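Search this site Search
Home Checklists Budget Sheets Hudport Store Room Contact

Pre-purchase inspection checklist: hand-held grippers
Hudport, 22 October 2025

We have 500 dollars left per station and I'd love to see it go on tools that last! Go through every line before we sign off the Dillora order. Comments are mine, add yours underneath.

1. Pivot pins sit flush, no side play. OK
Comment: Lovely and tight on the Dillora. The Kaczorowski quote is dearer, but it includes spare pins.

2. Linkage arms free of burrs and bends. OK
Comment: Run a cloth along each edge. Cheap test, works a treat.
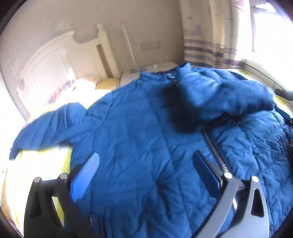 3. Finger pads glued down at both ends. RECHECK IN MAY
Comment: Pads are what we'll keep paying for, so I've put five spare pairs in the budget. Undent sells them in packs of four, which leaves us ordering two packs. Fine by me, they'll get used.

4. Pinch points marked. NOT YET
Comment: Add coloured tape to the order. Fingertips stay on the handle while the jaws are closing.

5. Tried on soft goods, clothing included. OK, more to do

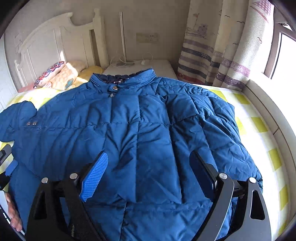

Comment: Clothing is where I want most of our trial hours to go, and I'm really keen on this part. Folding jobs are half the reason we're buying. A puffer jacket is a great test piece because there's so much on it to snag: the snap button under the collar, the little zipper pull just below that, and two more studs up on the sleeve. Check the pads for nicks after every session with metal fasteners, and check the shell for pulled threads too.

6. Spring seated, no rust, guard quoted separately. ASK DILLORA
Comment: I'd pay extra for a guard.

7. Total within plan. OK
Comment: 2,259 dollars for the full set with spares. Freight to Hudport still to be confirmed.

4 comments 5 shares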